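Teaching the arm to put a knotted cord down on paper, replays always miss

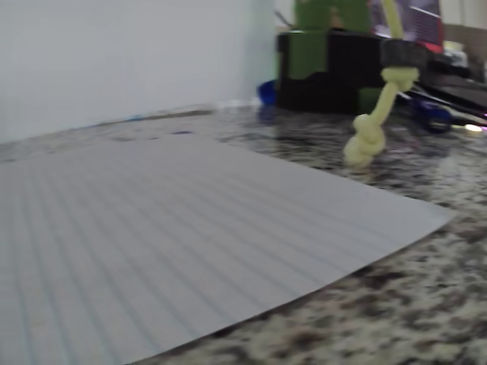 The cord over my counter, lined paper next to it.

Hello all. I teach my small arm by remote control. The task is simple: carry a cord with two knots and lower it until the bottom knot lies on the sheet. I recorded 14 demonstrations and trained on them. When the arm repeats the task alone, it stops too early or it goes down beside the paper. The counter is polished granite with many flecks. Is my problem the counter, or do I have too few demonstrations?

Burnitz

I had the same trouble with a rope task. With 14 I got nothing useful, with 203 it was fine. Also start each one from a different height, and do not wait long before you lower. If you pause, the arm learns to pause.

Kratochvíl

Use a mat.

Paststead

A mat can help, but please check the delay first. Mine was around 256 milliseconds between the hand controller and the saved picture, so every position was saved with the wrong image. After I corrected this, I kept the old recordings and only trained again. For the cord, let it stop swinging before you record the first step. I would also move the paper a little between demonstrations, otherwise the arm only remembers one place.

Skovwood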